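11/21/24

Second day of trying the Ellis gripper against the old Markthorpe one. Same arm, same controller, only the fingers changed. I ran the ball task at the play kitchen first and left the bin task for after lunch.

The Ellis closes slower but holds better on round things. Out of 200 picks it dropped nine. The Markthorpe dropped 31 over the same number, mostly at the start of the lift. I have 868 clips saved now counting yesterday.

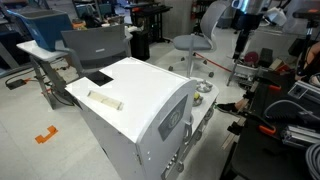
Play kitchen with the ball on the front burner, blue bin on the table at left.

The knobs are still a problem. They sit near the floor and the arm has to reach low, so both grippers come in at a bad angle. Got 54 good turns with the Ellis and quit there. Wrist camera lagged twice and I restarted it.

Avcombe wrote that the softer pads won't ship until February. Tomorrow I'll swap back and redo the bin runs at nearly 97 percent speed.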